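Pusden Play Library, Lanport Branch
Block and Board Inspection Checklist
Inspection date: December 13, 2020
Inspected by: Delia Lungu
Reviewed by: Wilmer Marulanda
Set: mixed shape blocks, colored, with maple board

1. Block count against set card
Result: Pass
Comment: All shapes on the card accounted for. The card is faded and should be reprinted.

2. Small parts test
Result: Pass
Comment: Each block tried in the test cylinder in every orientation. The star came closest to fitting. It stays above the rim in all positions.

3. Points and corners
Result: Pass with comment
Comment: Star points and the point of the heart checked by finger and with a cotton cloth. One star point caught the cloth slightly. Rubbed down with 400 grit and rechecked. No snag.

4. Surface texture
Result: Pass
Comment: Textured tops hold dirt more than plain sides do. Use a soft brush when washing. Do not use a wire brush.

5. Color transfer
Result: Pass
Comment: Damp white cloth, 3 minutes per color. No transfer from red, blue, green or yellow.

6. Cracks and chips
Result: Pass
Comment: Cubes checked along all edges. Cylinders and hexagonal prism checked at both end faces.

7. Stability
Result: Pass
Comment: Cylinders and prism stand upright on the board without rocking.

8. Board, glue lines
Result: Pass
Comment: No open joints between strips. The joint marked in September has not moved.

9. Board, edges and flatness
Result: Monitor
Comment: Slight lift at one corner, under 1 mm with the straightedge. Recheck at next inspection. Remove from use if the board rocks under hand pressure.

10. Table surface
Result: Pass
Comment: Perforations free of burrs. Board to be set down flat and fully supported by the table.

11. Storage tub
Result: Fail
Comment: Lid split at the hinge with a sharp edge. Lid discarded. Replacement requested from Pascu. Tub may be used open until then.

Overall: set released for use. Items 9 and 11 remain open.
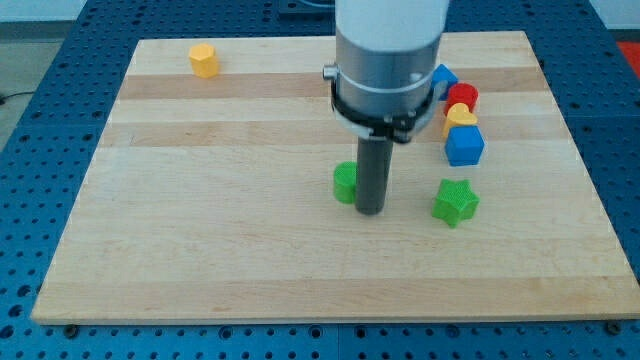 Can a block with a small chip stay in the set?
Only if the chip is smooth to the touch and the block still passes items 2 and 3. Sand any rough edge, repeat both checks, and write the result in the comment line. A cracked block is withdrawn in all cases.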